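Computer recycling robots paused after hand caught at Birken plant

Last updated: 18/02/2023

Print this article | E-mail this article

A project to have robot arms strip old desktop computers has been put on hold after a technician's hand was caught between a gripper and the edge of a computer case. Vilari, the recycling firm behind the work, says the injury was minor and that the arms will be back in use once a software fault is fixed. People who work next to them are less sure that software is the problem.

The technician, who has not been named, was treated for bruising to two fingers at the Birken site in January and returned to work the next day. According to an internal report seen by this reporter, the arm kept closing its gripper for a moment after a stop command was sent. 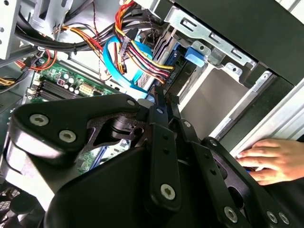

Vilari has always described the job as hands-free. The firm's brochure for customers says its cells take a computer apart "with no operator contact." That is hard to square with how the work gets done, with a person's fingers resting on the edge of the case while the black gripper reaches in toward the cables and the drive bay. Vignesh Subramaniam, who ran the line until last year, said steadying the case by hand was normal practice from the first week.

"You hold it or it shifts," he said. "Everybody held it. The brochure was written by somebody in another building."

Vilari's operations manager, Geetha Devadiga, said staff were trained to keep clear while the arm was moving and that the rule had been in place since the cells were installed. Asked how often the rule was checked, she said supervisors used their judgment.

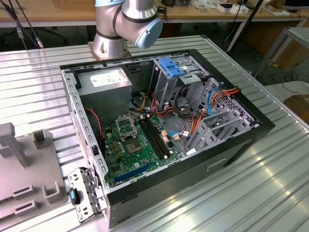

The arms were supplied and set up by Grultano, which promised that each cell would handle 200 computers a week. The best week on record was 45. Much of the shortfall comes down to what is inside an old tower. Red, orange, yellow and black power wires run across the board toward the drive bays, a blue SATA cable arcs over the metalwork, and no two makers route them the same way. Subramaniam said the gripper would snag a wire, register a collision and freeze, and someone would have to lean in and free it.

The report lists 17 unplanned stops in the month before the injury. Vilari calls these "nuisance stops" and did not treat them as safety events. Kamala Chettiar, a machine safety consultant who read the report at our request, said that was a mistake.

"Every one of those stops brings a person's hands to the machine," she said. "If you file them under nuisance, you never ask what the hands are doing there."
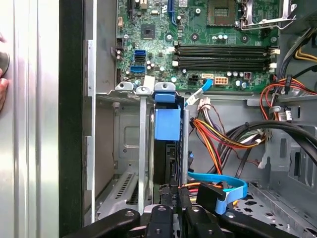 Fix is a software update

Grultano says the delay in stopping was caused by a timing error in the gripper's control program – not in the arm itself – and that an update has been tested. It would not say how many tests were run, or whether any were done with a full computer case in place. The company also declined to say if other customers have the same version.

Chettiar said an update might well cure the delay but would do nothing about the cables or about the habit of holding the case. She would like to see a proper clamp and a guard that stops the arm when someone reaches in. Devadiga said a clamp was "under review" and that a guard would slow the work. At 45 computers in the best week, it is fair to ask how much slower it could get.
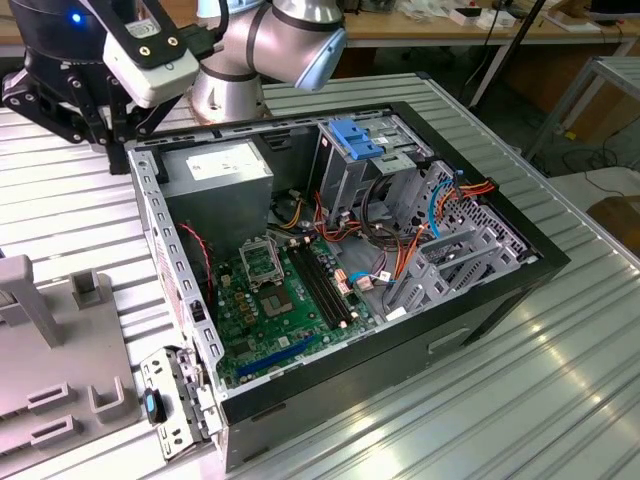
An opened computer on the work table, with the robot arm and gripper at its upper corner.

Vilari has told customers it still expects to process 3,000 computers by the end of the year. Until the arms are switched back on, the work is being done with screwdrivers by staff moved over from the sorting floor. Krishnamoorthy Nair, who speaks for workers at the site, said they had asked for the full report and been given a one-page summary that left out the list of stops.

Devadiga said the full version contained commercial information belonging to Grultano. No date has been set for the restart.

Print this article | E-mail this article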